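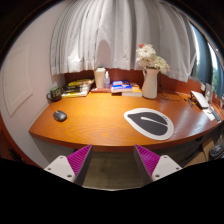 Hello, I'm Delyth Parri, and I want to tell you about the computer mouse. I use one every day and I still think it's a clever little thing!

A mouse needs to know one big thing: which way am I being pushed, and how far? Most mice work it out with light. Turn one over (ask a grown-up first) and you'll probably find a small window underneath. A tiny light shines on the desk, and a sort of mini camera takes pictures of it, one after another, super fast. If the little bumps and specks in the pictures have slid to the left, the mouse knows it has gone right. Off goes the arrow on your screen.

Older mice had a rubbery ball inside instead. Mine used to pick up so much fluff that I had to clean it out with my fingernail. Yuck!
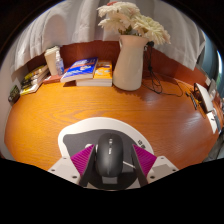 Why do people put a mat under a mouse?

Shiny desks can confuse the light, and the arrow starts to jump about. A mat gives the mouse a surface it can read easily, and it feels nice to slide on too.

Mats come in all sorts of shapes, so you could make your own. I cut one out of thick card once, and it worked until I spilled my squash on it. Try your mouse on paper, on a book and on a window sill, and see where the arrow moves best.

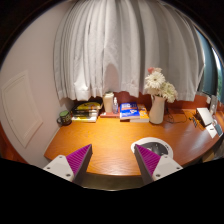 A glossy wooden desk, with books and a mug at the back.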